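Play tray library: what is on loan, how to borrow and how to look after it

The play tray shelves at the Multden centre have been sorted again, and most of the sets that were out over the winter are back. This item goes through what we have, what has changed, and how we would like things returned. It replaces the notes in the September newsletter, which are now out of date in several places.

For families who have joined since then, a play tray is a shallow tray with a small group of things on it, chosen to go together or chosen because they don't. You put it on the floor or a low table and let the child get on with it. The library started with a shelf of baking tins and jam jar lids at the old Fokirlow hall and has grown a good deal. We now hold more than 220 separate items, from wooden pegs to plush animals, and they go out either as made-up sets or as loose pieces that you put together at home.

Trays

The plastic trays with a raised rim remain the most borrowed. The rim matters more than people expect. Round things stay in, and a child who sweeps an arm across the tray will usually leave most of the contents on it. The ones with a textured floor are better than the smooth ones for anything that is going to be pressed or pushed, as the pieces slide less. We have withdrawn the thin white trays, which had cracked at the corners.

Strong plain colours work well for most children. A few find a bright tray too much, and for them we keep two in grey and one in cream. Please ask at the desk, as these are kept behind it.

Wooden trays are still available but must not be used with water. Two came back warped in the spring and could not be saved.

Press buttons

The big round push buttons with coloured domes are now kept in their own box, marked Garg on the lid after the Garg family, who passed them on to us. They were previously mixed in with the musical toys and often went missing. Each one has a wide black base and a domed cap, and they can be pressed with a palm, a fist, an elbow or a foot. They suit children who are working on cause and effect, and they are also good for taking turns.

We suggest putting out no more than three at a time, with space between them. When they are pushed close together a child with a flat hand tends to press two at once and loses track of which did what. Set wide apart, each press is a separate choice. Mixed colours help if you want to talk about them by name. Two caps in similar shades, such as a pink and a lilac, make the sorting harder, and that is worth trying once the stronger colours have become easy.

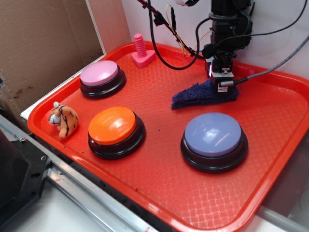 A button on its own does not hold attention for very long, so it helps to add one or two things that feel quite different. Something soft is the usual choice. A small plush animal gives the child a thing to pick up and hold between presses, and it can be made to do the pressing. One of our parents uses a toy tiger that way and reports that her son will let the tiger have a turn when he will not give one to his sister.

A chunky plastic bolt is another good addition. The big threads are interesting to run a thumbnail down, and the flat head lets it stand upright so that it can be knocked over and stood up again. We have bolts in several colours. Not all of them still have a nut to match. If you find a nut at home that is not yours, please bring it in, as there are seven missing at the last check.

A cloth is the cheapest part of any tray and probably the most useful. Use it to cover a button and see whether the child looks for it. Use it to wrap the bolt. Dark plain cloths are best for hiding games, and we have cut up an old curtain to make 12 of them, which are free to take home and keep.

Putting a tray together

Tanveer Jatoi, who looks after the shelves, has been asked many times for a set of rules. He doesn't have any but has passed on the way he goes about it.

Start with fewer things than you think you need. Four or five pieces are plenty for a first go. Put the child's favourite on the side nearest to them and the least familiar piece at the back, so that they have to reach past what they know. Leave part of the tray bare. Children use the empty part to move things into, and a full tray gives them nowhere to do it.

Change one thing at a time. If the tray has been a success, keep most of it the same the next day and swap a single piece. If it has been ignored, leave it a day or two before changing anything. Quite often it is picked up later, when the room is quieter.

Don't tidy it while it is in use. A toy lying on its side or pushed against the rim may have been put there for a reason.

Sit to one side and not opposite. This was a suggestion from one of the grandparents at the morning session and several people have said it made a difference. From the side you can see roughly what the child sees, and your own hands stay out of the middle.

What has come in

The Prurnel toy shop has closed its upstairs room and let us have the remaining stock of large stacking rings and a crate of soft animals. The animals have all been washed and checked, and 13 of them have gone on to the shelves. The rest had loose eyes or open seams and are waiting for repair. If you can sew and would take a bag of them home, please leave your name at the desk.

We have also been given a set of wooden spoons, a box of large cotton reels, and some metal bowls. The bowls are loud. They can be borrowed but we would ask you not to use them in the front room while the baby group is on.

Still wanted: shallow trays with a good rim, lidded boxes of shoe box size, and large plastic nuts as mentioned above. We do not need any more jigsaws.

Borrowing

Made-up sets go out for three weeks and loose pieces for four. You may have one tray and up to eight pieces at once. Write each piece on your card, including the cloth if it is one of the numbered ones. Sets can be renewed once by telephone or at the desk, unless another family is waiting.

There is no charge and no deposit. We do ask that you tell us if something has been lost or broken. No one will be cross about it. What causes trouble is an incomplete set going back on the shelf and out to the next family without a word, and this has happened with the button sets in particular.

Collection is from the side door during centre hours. If you need help carrying a tray to the car or the bus stop, ring the bell.

Cleaning

Plastic trays should be washed in warm water with a little washing-up liquid and dried with a towel. A textured floor holds crumbs and dried paint in the pattern, so use a soft brush and work it in small circles. An old toothbrush is ideal. Please don't use scouring powder, which takes the shine off and leaves a surface that marks more easily afterwards.

Press buttons must not be put in water at all. Wipe the cap with a damp cloth, then go round the edge of the base where the dirt collects. If a button sticks, bring it back and tell us. Please don't open it.

Plush animals can go in the machine at 30 degrees inside a pillowcase. Let them dry fully before you return them, as a damp toy shut in a box will smell within a couple of days and we then have to throw it out. Bolts, rings and other hard plastic pieces can be washed in the sink with the tray.

Before each return, look over everything for splits, sharp edges and small parts that have worked loose. Put anything doubtful in the blue bucket by the desk with a note saying what you found. Tanveer goes through the bucket every week.

Safety

All the pieces on the open shelves are too large to be swallowed, but they are meant to be used with an adult in the room. Any button that takes batteries has a cover held with a screw. If that screw is missing, take the button away from the child straight away and bring it back to us. Smaller pieces for older children are in the locked cupboard and are signed out separately.

Costs

The library is paid for out of the centre's general fund, with the addition of what was raised at the plant sale. Spending on the shelves, the storage boxes and replacement pieces now stands at £3000 since we began. The next purchase will be a second trolley. The present one has a bad wheel and cannot be taken over the step to the garden room without two people.

The new list of sets is pinned up inside the side door, with paper copies in the rack underneath. If the set you want is marked as out, write your name against it and we will ring when it comes back.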